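Über uns – die Werkstatt Tsegaye

Schön, dass du hergefunden hast!
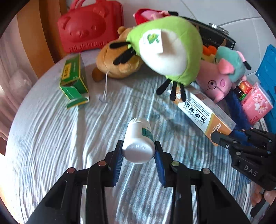

Zwei Handgreifer, eine Pillendose, eine Medikamentenschachtel und ziemlich viel Plüsch auf dem Bett.

Ich bin Theda, und ich schreibe diese Seite, weil ich beim letzten Treffen kurz Kaffee holen war und bei meiner Rückkehr die Abstimmung schon gelaufen war. Na gut! Dann bekommt ihr die Geschichte eben in meiner Fassung.

Tsegaye ist eine kleine Gemeinschaftswerkstatt in einem Hinterhof, zweite Tür links, die mit dem verbeulten Briefkasten. Wir bauen Greifer. Manche werden mit der Hand geführt, manche sollen irgendwann an einen Arm, und alle sollen mit den Sachen klarkommen, die bei Leuten zu Hause wirklich herumliegen. Also Dosen, Schachteln, Stofftiere, Tempopackungen. Metallwürfel auf einer schwarzen Platte können andere besser (und die haben auch die schöneren Platten).

Angefangen hat es im Oktober mit Mulugeta Moges und mir. Mulugeta hatte einen 3D-Drucker im Flur stehen, über den seine ganze Familie stolperte, und ich hatte 14 Jahre lang Fahrräder repariert und Lust auf etwas mit kleineren Schrauben. Unser erster Greifer hieß Dirkton und war furchtbar. Er ging zu, das schon, aber dann ging er nicht wieder auf, und wir haben einen halben Samstag damit verbracht, eine Papprolle aus ihm herauszuoperieren. Er hängt heute über der Werkbank.

Der Nachfolger heißt Volis, und auf den sind wir ein bisschen stolz. Die Backen sind zum Wechseln gedacht, daran hat vor allem Apolline Caron gearbeitet. Sie kommt aus der Orthopädietechnik und hat uns als Erstes erklärt, dass wir viel zu fest zupacken. Seitdem probieren wir Beläge aus: Silikon, Schaumstoff, Fahrradschlauch (meine Idee, riecht leider), weiche Noppen. Runde Sachen, die auf der Seite liegen, sind dabei unser Dauerthema, und auf einem weichen Untergrund wird es noch mal kniffliger, weil alles nachgibt und wegrollt. Bei Schachteln ist es eher die Frage, ob man sie heil lässt. Pappe verzeiht wenig!

Obsa Gudeta kümmert sich um alles, was Strom braucht, und um die Software. Sein Programm heißt Stilex und läuft auf einem alten Laptop, dem zwei Tasten fehlen. Stilex merkt sich zu jedem Griff, welcher Belag dran war und was schiefging. Inzwischen stehen 1443 Griffe drin, und wer Lust auf lange Tabellen hat, darf gern einmal hineinschauen. Abrehet Zeleke ist zuletzt dazugekommen. Sie studiert noch, sie fragt viel, und sie hat unser Schraubensortiment so umgeräumt, dass ich drei Wochen lang keine M3 gefunden habe – jetzt finde ich sie schneller als vorher, das gebe ich zu.

Gearbeitet wird übrigens nicht nur in der Werkstatt. Vieles machen wir bei uns daheim, auf dem Bett, am Küchentisch, auf dem Teppich, und am liebsten zu zweit, jeder mit einem Greifer in der Hand. Man merkt dann sehr schnell, wo man sich in die Quere kommt. Die Ergebnisse werden donnerstags verglichen, dazu gibt es Linsensuppe, und es wird meistens später als geplant.

Was wir nicht sind: ein Unternehmen mit Verkaufsabteilung. Einen fertigen Greifer kannst du bei uns nicht bestellen. Du kannst aber die Druckdateien für Volis bekommen, wir schicken sie dir auf Anfrage zu, samt Stückliste und meiner Aufbauanleitung. Die Anleitung hat 38 Seiten, das ist zu viel, ich kürze daran herum. Wer sie nachbaut und irgendwo hängen bleibt, schreibt uns bitte genau, bei welchem Schritt. Damit hilfst du uns sehr!

Mitmachen geht auch. Vorkenntnisse brauchst du keine, eine gewisse Geduld mit klemmenden Gelenken schon. Komm an einem Donnerstag ab 18 Uhr vorbei, klingel zweimal (einmal überhören wir gern) und bring irgendeinen Gegenstand von zu Hause mit, an dem wir uns versuchen dürfen. Besonders willkommen sind gerade Dinge mit Deckel und alles, was rutscht. Lebensmittel bitte nur verpackt, es gab da einen Vorfall mit einer Avocado.

Schreiben kannst du uns über das Kontaktformular. Mulugeta antwortet meistens am selben Abend, ich brauche ein paar Tage länger.

Theda Harms, für die Werkstatt Tsegaye
Stand: Dienstag, 11. Mai 2021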